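We use cookies to remember your settings. By continuing to browse you accept our cookie policy.

How to Write a Minor Character People Remember

Posted 5/7/21 by Zorica Hoxha

I have a soft spot for the ferryman, the landlady, the guy who sells the hero a bad map. When I was drafting my Nastdale stories I had a dockhand named Janevski who got two lines, and readers kept asking me about him (more than they asked about my heroine, ouch!). So I went back and worked out what I'd done.

Start with a want. Give the person something they're after in that moment, and keep it small. Janevski wanted to finish his soup before the tide turned, so he answered every question with his mouth full.

Next, write a page just for yourself, up to 1000 words, from their point of view. None of it goes in the book. I did one for a toll clerk called Evska and used a single detail from it - she hates being thanked.

Now cut the entrance. My first version of Evska's scene spent 220 words on her hat and her desk before she opened her mouth. Let her talk first, then slip the hat in later if you still want it. 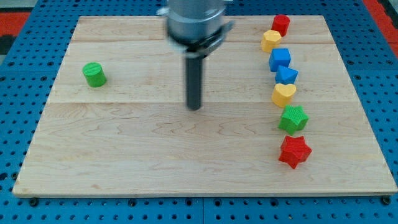 Seven blocks in a loose column, and the green cylinder on its own.

Last, read the scene out loud with the names covered up. If you can't tell who's speaking, go back to the want and make it more stubborn. I'm still doing this with the innkeeper in Zernis, my August project, and she sounds exactly like my dockhand - so it's back to the soup for me!

Get new writing posts by email. Enter your address to join the newsletter. Unsubscribe any time.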